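News / Products / Robot Handling
January | By Tadhg Ó Gríofa, Druvham

Druvham Releases Gergate 2, a Two-Camera Recording and Playback Kit for Tabletop Arms

Druvham today released Gergate 2, the second version of its recording and playback kit for single-arm work cells. The kit covers placing and display jobs in which a part has to be set at an angle, held by its edge, or leaned against a support. It consists of a fixed camera, a wrist camera with bracket, a cable set, and software that records both views together with joint positions and gripper width.

The first version of Gergate recorded from the fixed camera only. Operators could review a run from one side of the table, and a part that turned during the final approach was often hidden by the gripper. Gergate 2 adds the second view and puts both on one clock.

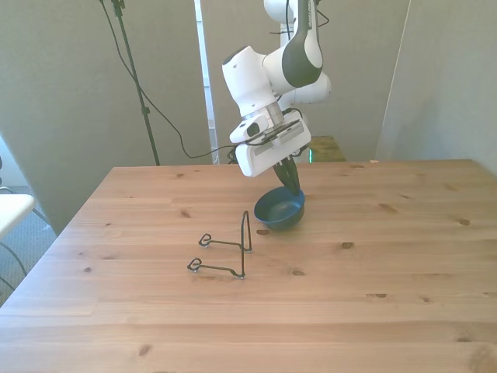

Gergate 2 ships with a reference task named Bowl to Stand. The operator guides the arm through the task, and the software stores each run as a separate episode. The task uses two low-cost items, a small bowl and a bent-wire stand, on a plain tabletop. The pinch is made at the rim, with the tips of both fingers brought to the inner edge of the bowl and the stand a short distance to one side. The wrist camera mounts on the side of the wrist, where its bracket leaves the front of the gripper housing clear.

Thin-wire supports were chosen for the reference task after customer requests. A wire stand gives a depth sensor very little surface to measure, and small changes in its position affect where the bowl must be released. Gergate 2 does not use depth. Both cameras record color only, and the operator sets the start of each episode with a foot switch or a keyboard key.

During review, the two views play side by side. The wrist view can be stepped one frame at a time while the fixed view is held, which is the usual way to find the moment of contact. 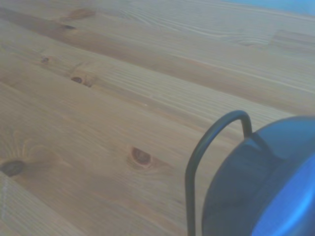 What Is New in Version 2

Shared clock. Both cameras and the arm controller write to one time base. Files from the first version can be imported, but they remain single-view.

Episode marking. An episode can be marked as accepted, rejected, or held for review. Rejected episodes are kept on disk until the operator clears them.

Start position check. Before each run, the software shows the outline of the parts from an earlier episode over the live fixed view. The operator can match the old layout or vary it on purpose.

Playback speed limit. Recorded motion plays back at reduced speed for the first pass on any new layout. The limit is lifted by the operator after that pass — it does not lift itself.

Export. Episodes export as video files with a plain table of joint and gripper values. No Druvham software is needed to read them.

Reference Data

The kit includes 3468 recorded episodes across 17 tabletop tasks. Each task has at least 200 episodes, and Bowl to Stand has the most. The set includes rejected runs, which are stored in their own folder with the operator's marks left in place. Layouts vary between episodes: the stand is turned, the bowl starts upright or on its side, and the distance between the two changes.
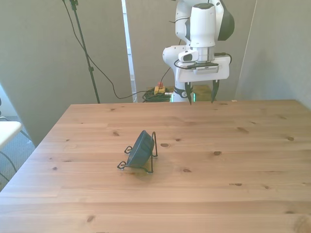

Customers may use the reference episodes for training, for testing their own review process, or as a pattern for recording new tasks. Druvham recommends that new tasks be recorded on the customer's own table with the customer's own parts. Lighting does not need to match the reference set. The fixed camera should not be moved during a session, and the layout check should be repeated if it is.

Nic Aodha, a supplier of shop display fittings, used a pre-release version to record placement of bowls and plates on wire holders. Its feedback led to two changes: a longer cable for the wrist camera and a larger on-screen button for rejecting an episode.

"Our users asked for a clear look at the rim during the last part of the approach," said Tadhg Ó Gríofa, product manager at Druvham. "The wrist view gives them that. The fixed view shows where the stand is when the gripper opens. They need the two together, and they need the times to agree."

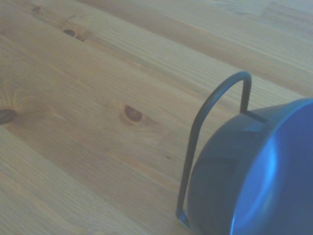 RULURURA, January — Gergate 2 is available to order from Druvham's Rulurura office. The arm, gripper, and table are not included. Owners of the first version can buy the wrist camera, bracket, and cable as an upgrade pack, and the software update is free of charge to them. Mounting brackets for other wrist types are made to order.

Setup guides and the full task list are supplied with the kit. Requests for a demonstration should state the arm model, the gripper type, and the size of the parts to be handled.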